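Table-clearing trial leaves some diners unconvinced
2019-09-13

A scheme to cut the time spent clearing and laying shared kitchen tables has moved into its second stage at Hovdale, though its backers still have little to show in the way of results.

The kitchen firm Zanerik says its method, which starts from a bare brown table and adds items back one at a time, could save a canteen 32 minutes a day. That figure comes from a single week in March - and from the firm itself. 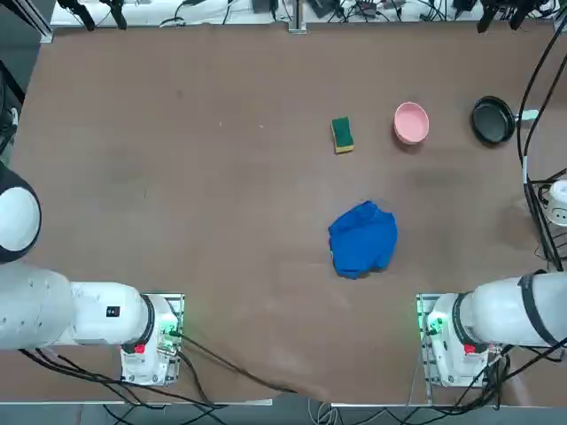
Osian Vaughan, who runs the project, accepts that cloths are the weak point. "A pan has one shape. A cloth left in a heap has a new one each time," he said. He would not say how often the cloth stage had gone to plan.

The crockery stage is further along, according to Zanerik. It deals with a black wire dish rack and a small black frying pan with a pale mint grip, both kept to one side of the table so the rest stays clear. Whether that helps in a busy kitchen serving 195 meals is another matter.

Eleri Nicholas, who eats at the Hovdale canteen, doubts it. "I've wiped that table myself in less time than their meeting took," she said.

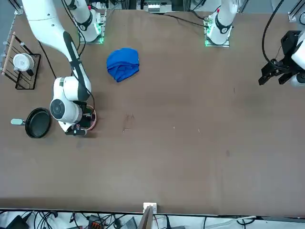 What it costs

Zanerik puts the price at £700 per kitchen, with training extra. No outside body has checked the savings, and the firm gave no date for publishing its figures.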